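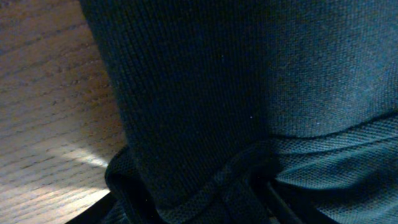 Why does the indigo come off on everything for the first week? Loose dye sitting on the outside of the fiber, mostly, plus me being lazy about the last rinse.

2025-11-18

Vat notes, second half of the Elis batch. I did the first half back in August when the shed was warm and the vat behaved itself, and I'm annoyed at how little I wrote down then. So this time I'm writing too much.

Vat woke up slow. The surface was a dull blue-gray at breakfast and the coppery skin didn't show until after lunch. I fed it a bit more fructose, stirred down one side and left it alone (Niall, if you're reading this, LEFT IT ALONE, no poking). pH strips say it's fine but I trust the color of the liquid more. It should be a clear yellow-brown like weak tea, and it was more like pond until nearly two.

Dips so far: two long ones, then a short one, with 20 minutes in the air between each. The wool skeins from Clitden went in first and drank up the dye like crazy - far darker than the cotton next to them. I keep forgetting that wool hates my usual lime level, and the Clitden skeins came out a little harsh to the touch. Vinegar soak tonight, and next time they get their own vat.

Thaddäus thinks the unevenness on the August pieces came from scouring, and I think he's right. I had been simmering the cotton for an hour and calling it done. The water was still coming out yellow! This time I ran it twice with soda ash, second go at 95 degrees C on the thermometer, and the second pot stayed nearly clear. 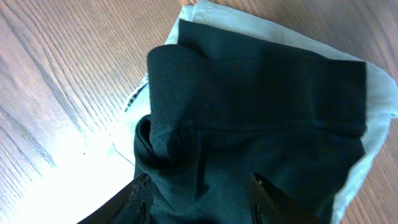
*Light gray cloth on the table.*

Rub test next. I used to do this with a scrap of old sheet and my thumb, and then argue with myself about how hard I'd pressed. Niall made a weighted block for it, so now it's ten strokes dry, ten strokes damp, and write the number in the book. Dry rub on the August cotton is good. Damp rub is not good. I'd give it a two, and Thaddäus gave it a two and a half because he is kind.

The Taşdemir powder is almost gone. Recipe card says to go by weight of pigment and not by spoon, which I ignored for months, and it explains a lot. The Utia sample jar is a different grind, much finer, and it clumped when I wetted it out. Try warm water and the marbles in a jar trick before adding it to anything.

Still to do:

- vinegar soak for the Clitden wool
- rinse the cotton until the water runs clear, and then once more
- label the jars, with dates, in pencil
- ask Taşdemir about lot 1023 and if they have any left
- lid on the vat, blanket over the lid

My nails are blue again. Gloves have a hole, left hand, first finger.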